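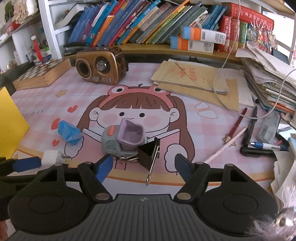
Evening and Weekend Desk Host, Eltwood Reading Room

Part time, 2 evenings a week plus one weekend shift
Starting in July

Come and spend your evenings with us! The Eltwood Reading Room is looking for a friendly, patient person to look after our study floor during the hours when most of the town has gone home for supper and our regulars are just getting settled in with their notebooks.

If you haven't been by, we're on the upper floor of the old Flernholm dairy office, up the green stairs next to the bakery. We have 66 desks, a kitchen with a kettle that takes its time, and a members' shelf of borrowed and donated books that currently stands at 242 titles (a good many of them mysteries, and we could use somebody who has opinions about mysteries). Students come to us in exam season, of course, but so do night-class nurses, people learning a second or third language, a man writing a very long history of the local ferry, and plenty of folks whose apartments are simply too loud.

We like a desk to feel like a desk at home. Members who rent by the month are welcome to bring their own mats, lamps, cushions, pencil cups and whatever else makes them want to sit down and get going, and they do, with great enthusiasm. Part of your job will be to respect all of that. We don't tidy other people's things here, even when our fingers itch.

What you'll be doing

You'll open the door for the evening session at 5:30, greet people as they come in, and check them off in the book. You'll help new members find a spot that suits them, which takes a bit of a feel for people, as some want the window and some want the darkest corner we've got. You'll answer the phone (it doesn't ring much), take payments for day passes, make sure there's paper in the printer, and walk the floor every hour or so. Now and then you'll have to ask someone to take a call out to the landing. At 10:30 you'll give everybody the fifteen-minute warning and then lock up.

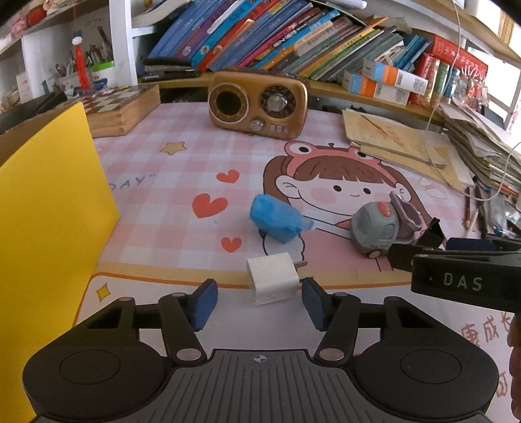
Once a month you'll also help Sólveig Bech with our beginners' book circle, a small and very chatty group that meets in the side room. You don't need to lead it. Setting out chairs, making coffee and joining in when you feel like it is plenty, though Sólveig will probably talk you into choosing the book sooner or later.

There's a quiet stretch most nights between eight and ten. You're welcome to read or study yourself during that time, as long as you look up when somebody comes to the counter. Tarek Tahiri, who is leaving us after four lovely years, finished an entire bookkeeping certificate at that counter, and we're very proud of him and more than a little sorry to see him go.

Who we're hoping to meet

Someone warm and steady who can be firm without being sharp. You should be comfortable being the only member of staff in the building in the evening, and able to manage the stairs with a box of printer paper. Some experience working with the public would be nice, whether that's in a shop, a school, a cafe or a library. You don't need a degree, and we'd love to hear from people coming back to work after a long break. A second language is a real plus.

Pay and practical things

We pay by the hour, with a little extra for the weekend shift, and we'll go over the exact rate with you on the phone before you come in. You get a free monthly desk for yourself, and the bakery gives our staff whatever rolls are left at closing. Training is paid and runs over your first three shifts alongside Tarek. The last Mabuza line bus leaves from the corner at 10:55, so you'll have time to catch it.

How to apply

Write us a letter, by email or on paper, and tell us a little about yourself and the last book you stayed up too late with. One page is fine. Please include a phone number and the evenings you could work. Letters on paper can be left in the box at the foot of the stairs, marked for Birthe Hjaltested.

Birthe reads everything herself and will call you either way. Interviews are held at the Reading Room in the late afternoon, and there'll be coffee.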